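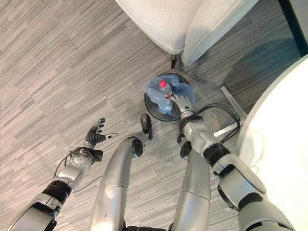 Figure 3. Head camera view during the bin task. The right hand is at the bottle, the left hand is open over the carpet.

3. Recording the bin task with Lorow

This section explains how to record episodes for the Lorow grasp timing method. Please finish the joint calibration in Section 2 before you start. The settings are the ones used by Kaan Şimşekoğlu for the Hodura data, which has 286 episodes.

3.1 Preparing the place

1. Put a round bin on the floor, between the feet of the robot and the nearest furniture. The full rim must be inside the head camera view.
2. Line the bin with a thin bag. A transparent or pale bag is permitted. The method was tested with both and the depth values are less stable with the transparent one.
3. Place one bottle inside the bag. For the first series use a bottle with a cap in a strong color.
4. Check the cables at both wrists. Each loop must be free to move when the elbow is fully bent.

CAUTION: A cable loop can catch on the rim of the bin when the arm goes up. Keep one person at the emergency stop during all episodes.

3.2 Recording an episode

1. Open Stendoma on the operator computer and choose the profile "floor_bin".
2. Start the head stream first, then the wrist stream. Wait until both status fields show READY.
3. Press Record and hold the start posture for 5 seconds.
4. Move the right hand to the bottle. The approach should be slow and without stop. Close the fingers below the cap, not on it.
5. Lift, hold for 4 seconds, and press Stop.
6. Give the label "success" or "fail". If the bottle falls back after the lift, the label is "fail".

Note: Do not delete the failed episodes. Lorow learns the moment of finger closing from both kinds, and in our tests the timing became worse when only the good ones were kept.

3.3 Checking the wrist stream

After every 10 episodes, open the wrist stream and look at the parts where the hand travels. During fast travel the picture becomes soft, and the blur filter may reject it.

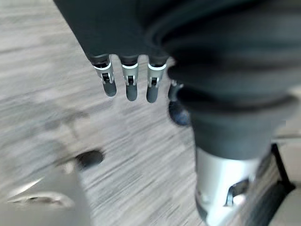

Figure 4. Wrist camera view with motion blur. The fingertips are open over the floor and the sleeve covers much of the right half.

1. Look for frames like Figure 4, in which the floor and the sleeve are smeared. If they appear only in travel, continue.
2. If they appear also in the last second before closing, reduce the arm speed by one level and record the series again.
3. Check how much of the thumb is visible. When the sleeve hides the thumb in the closing phase, pull the fabric back toward the elbow and fasten it.

Note: The thumb angle is taken from the joint sensor, so a hidden thumb does not stop the training. It does make the manual check of labels difficult.

3.4 Known limits

The closing time predicted by Lorow was tested only for bottles. Dwynwen Bellis repeated the series with the Öztürkmen hand model and found that the prediction comes too early with soft objects. Until this is corrected, set the option "delay_close" to manual for bags, paper and cloth.

For export of the recorded episodes, go to Section 4.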